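About Us

Hi, I'm Indira Panicker, and I run Rai, a little baking school on the second floor over a shoe repair shop. If you found this page you were probably looking for class times (they're under Calendar), but stay a minute and I'll tell you how we got going!

I was a payroll clerk for most of my working life. I baked at night, mostly bread, mostly for my sister's kids, and mostly pretty bad. Then one July my oven died in the middle of a birthday cake and I carried the pans down the hall to Gönül Erdem, who I had only ever nodded at by the mailboxes. She finished the cake for me and then told me, very kindly, everything that was wrong with it. I went back the next week with a notebook. That was really the first class at Rai, with me as the only student.

Gönül and I started teaching other people in her kitchen, four at a time, elbows everywhere. We outgrew it fast. The place we have now used to be a dance studio, so the floor is lovely and the plumbing was terrible. We paid for the new sinks by selling cardamom buns out of the stairwell, 3,719 of them by the end. I kept the tally on the wall in pencil and I still won't let anyone paint over it.

What we teach

Beginner bread, flatbreads, layer cakes, buns (of course), and a holiday cookie class that fills up so quickly I've stopped advertising it. Classes run three hours with a tea break in the middle, and you take home whatever you make. We give you the recipe in cups and in grams, and I'll nag you to use the grams.

You don't need any experience. A lot of our people come in saying they can't bake, and what they mean is that they once had a flat sponge cake and never got over it. We do a lot of sponge cake!

Who you'll meet

Gönül still teaches anything with yeast. Vimala Naidu does cakes and has the steadiest piping hand I've ever seen, plus a freezer full of practice roses that she keeps promising to clear out. Younes Ezzat answers the phone and the email, orders the flour, and fills in on flatbreads when one of us is sick. I teach beginners, because I remember being a hopeless one.

Whisks, bowls and aprons

All the tools are here for you, so come with short sleeves and clean hands. We like light plastic mixing bowls with a good wide rim, and plain wire whisks. If you have a favorite whisk from home, bring it along, just put some tape on the handle with your name.
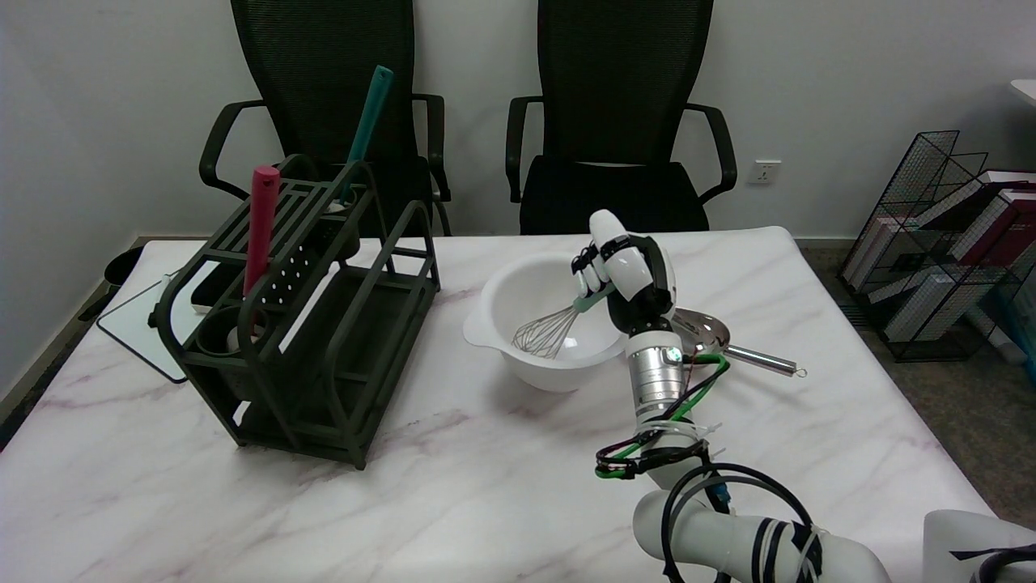

Prices and booking

Most classes are $50, tea and ingredients included. Private groups of up to 12 can have the whole room for $600, and we'll talk through the menu with you first. If you need to cancel, call before noon the day before and we'll move you to another class. Younes is at the desk from 10 a.m., or you can leave a message and he'll call you back.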